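Club badminton for a total beginner at 60?
Racquet Talk > General > New Players

monovthorpe_mum
Hi all! I turned 60 in May and my daughter talked me into coming along to her club night. I have not held a racket since high school gym class and oh my goodness, I loved it. I was awful! I missed serves completely! But I came home grinning and now I want to do it properly. How often should I play, and do I need lessons or can I just keep turning up?

featherfan
Welcome!! You are going to have the best time. Just keep turning up. I started late too, and playing doubles with patient people taught me more than any drill. Two nights a week if your knees are happy, one if they grumble.

KheriS
Going to disagree with featherfan a little. Get at least 2 lessons first, purely for the grip. Almost everyone who learns by turning up holds the thing like a frying pan, and it takes ages to undo. I did it myself and my backhand still shows it.
Kheri Shemweta

featherfan
Frying pan grip and proud of it, lol. I take your point, but if somebody had sent me off to lessons first I'd have quit. Fun first!

dropshot_dee
Can we talk about shoes? Please don't play in running shoes, the soles are tall and you can roll an ankle going sideways. Indoor court shoes with a flat gum sole. Spend your money there before you even think about a fancy racket.

monovthorpe_mum
Oh no, I was in running shoes. Ordering court shoes tonight! What about shuttles, feather or plastic? The club uses feather and they seem to fall apart if I look at them.

oldbaseline
Plastic for practice at home, feather when you play with the club. They fly differently, so don't worry if your timing feels off going from one to the other. I keep a tally (yes, I'm that guy) and I'm at 1,013 games, and I still frame the first few after switching.

KheriS
Agree on the shuttles. I'd go further and say skip plastic altogether if you can afford it. The drop on a plastic one is all wrong.

dropshot_dee
At feather prices? For someone who's hitting them into the curtains? No way.

featherfan
And get a cover for the racket! It keeps the strings from getting snagged in the car. Any old one does the job.

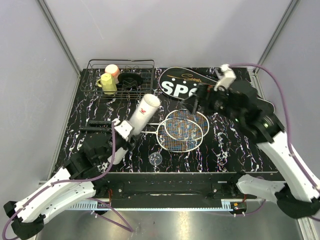
Racket cover, black with white letters, next to the dish rack.

monovthorpe_mum
Cover added to the list, thank you! Went again last night and got a rally of nine shots. NINE. I've also booked a lesson, so Kheri wins that one, but I'm still going to club night in between.

KheriS
Nine is great! Ask the coach to show you the split step as well, that little hop before the other person hits. It'll help more than swinging harder.

oldbaseline
Seconding the split step. And warm up your calves, please. Stairs are good for it.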